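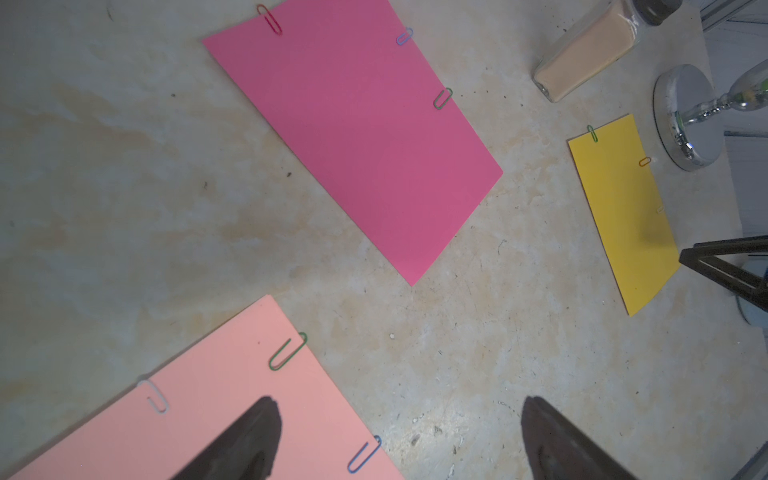 Stimoder audio guide – section 2: setting up for a walking tour

For guides at Grallik Old Town and the Flesberg tower. Handsets only, base station is section 1.

Before you start

Charge fully. Green light = full. Flashing = not full, leave it in the rack.
One rack holds 40 handsets. Don't stack loose ones on top.

1. Hold the side button until the screen wakes.
2. Pick language. Wrong one? Back button, pick again. No need to restart.
3. Choose the route. Harbour Walk or Tower Climb. The Ayele Gate loop shows up too but only from June.

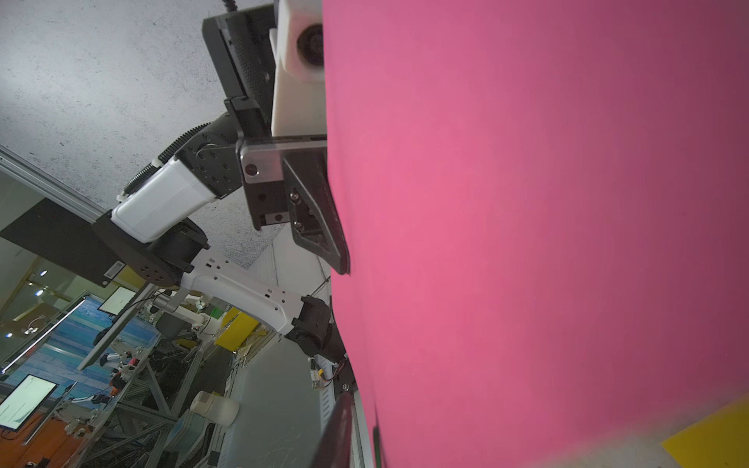
Close-up, pink sheet with a corner of yellow.

4. Type the tour code. For the Tower Climb its 421, then OK.
5. Plug in the earpiece. Volume starts low – visitors can turn it up themselves.

Note: stops start on their own when you get near the numbered plaque. Inside the tower they don't, walls too thick. Visitors key in the stop number by hand. Tell them this at the door, not halfway up the stairs.

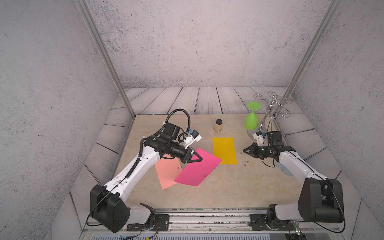
6. Test one handset at the first plaque before the group sets off.
7. Hand out. Lanyard over the head, please, not round the wrist.

CAUTION: 1000 steps sound is loud close up (the bell recording at stop 2). Earpiece out for small children.

CAUTION: not waterproof. Light rain ok, harbour no.

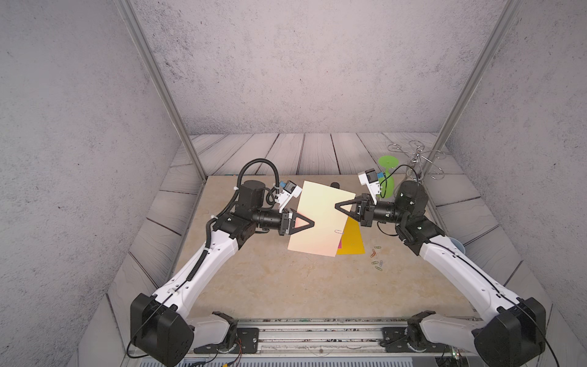 Arms over the table, gripper tip on the cream sheet.

Getting them back

8. Collect at the exit, switch off, wipe earpieces.
9. Back in the rack screen facing out. Check that every charging light comes on, if one dosen't, push the handset down again.

Lost handset: fill in the slip at the Grallik desk same day.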